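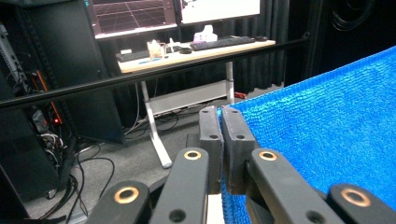 Agarre de tejidos con pinza manual: galería del método

Esta página reúne material del estudio de manipulación de paños del grupo de Flanidport, coordinado por Marisol Valdovinos. Las demostraciones se registran con una pinza manual de cuatro brazos articulados y dos dedos paralelos. El conjunto consta de 124 demostraciones, repartidas entre 4 operadores, y se publica con el nombre Graltelex.

Cada demostración se segmenta en aproximación, cierre y tracción. Las etiquetas de fase las asignó Dzifa Ackah a partir de la apertura de los dedos y se revisaron a mano en los tramos ambiguos.

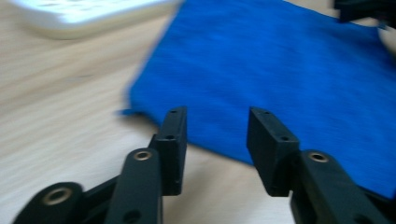

La aproximación a un paño extendido sobre la mesa se hace con los dedos abiertos. El punto de contacto se anota respecto al borde más próximo de la tela. Las esquinas forman una clase aparte: el modelo base las confundía con pliegues en 11 demostraciones del conjunto de validación, todas con tela azul sobre madera clara.

El cierre se da por iniciado cuando la distancia entre dedos decrece en dos lecturas consecutivas. No se mide fuerza. Kwesi Kyei prepara una variante con sensor en la yema, prevista para junio.
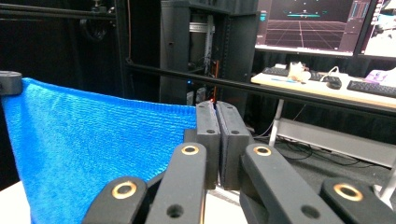 Con el paño colgado, el borde libre se toma entre las dos almohadillas y la tela se frunce bajo el agarre. Esta configuración se evalúa por separado, con la esquina opuesta sujeta. La política entrenada solo con paño extendido no se transfiere bien a este caso; al añadir demostraciones verticales, el error de localización del borde baja a 4 mm.

Anotaciones y particiones: Dionysis Economou. Última revisión: martes 14 de marzo.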